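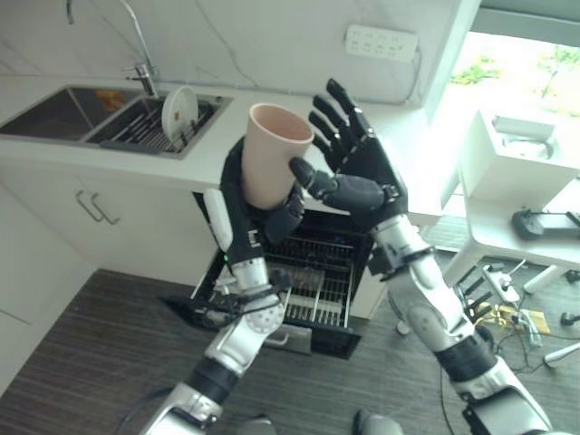 Der rosa Becher an der Küchenzeile. Hinten die Spüle mit dem Abtropfgestell.

Wer bei Fallimik in die Küche will, braucht etwas Geduld, denn die Hausherrin erzählt gern, und sie fängt am liebsten beim Geschirr an. »Ein Becher muss sich greifen lassen, auch morgens um sechs«, sagt sie und lacht. Seit dem Umzug aus Varkent betreut sie die Wohnküche, und in dieser Zeit ist fast alles, was zerbrechen konnte, auch zerbrochen. Die Kunststoffbecher sind geblieben. »Die hier laufen unten ein bisschen schmaler zu, das mag ich. Die liegen einfach gut.«

Bei der Arbeitsplatte hat sie lange gezögert. Weiß mit grauer Maserung, dazu die passende Rückwand – das war ihr im Laden von Batista zuerst viel zu fein. 668 Euro hat die Platte am Ende gekostet, mit Lieferung, und darüber wurde am Familientisch mehr als einen Abend gesprochen. »Jetzt möchte ich sie nicht mehr hergeben. Man wischt einmal drüber und freut sich!« Am liebsten steht sie an der Spüle mit den zwei Becken, weil es dort vom Fenster her so schön hell ist und man beim Abwaschen ins Grüne schaut. Ins rechte Becken kommt das Drahtgestell für die Teller, das linke soll frei bleiben. Meistens klappt das, sagt sie, und wenn Besuch da ist, eben nicht.

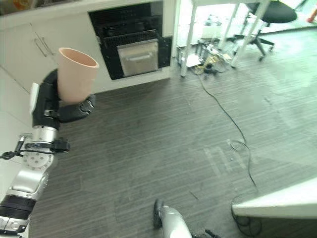 Grauer Teppich bis an die weißen Schränke, rechts die Ecke des Tisches.

Über den Teppich müsse man auch reden, findet sie, und holt dafür erst einmal Kaffee. Ein dunkelgrauer, fein gestreifter Boden in einer Küche, da habe so mancher aus Kodow den Kopf geschüttelt. »Ich habe immer kalte Füße, und irgendwann war mir das Kopfschütteln egal.« Wenn die Sonne darauf fällt, wirke er beinahe silbern, und das mache ihr jedes Mal gute Laune. Nur die Kabel ärgern sie, die möchte sie bis Juli ordentlich an der Wand entlangführen – vorgenommen hat sie sich das allerdings schon öfter. Dann schenkt sie nach und fragt, ob wir noch die Vorratskammer sehen wollen.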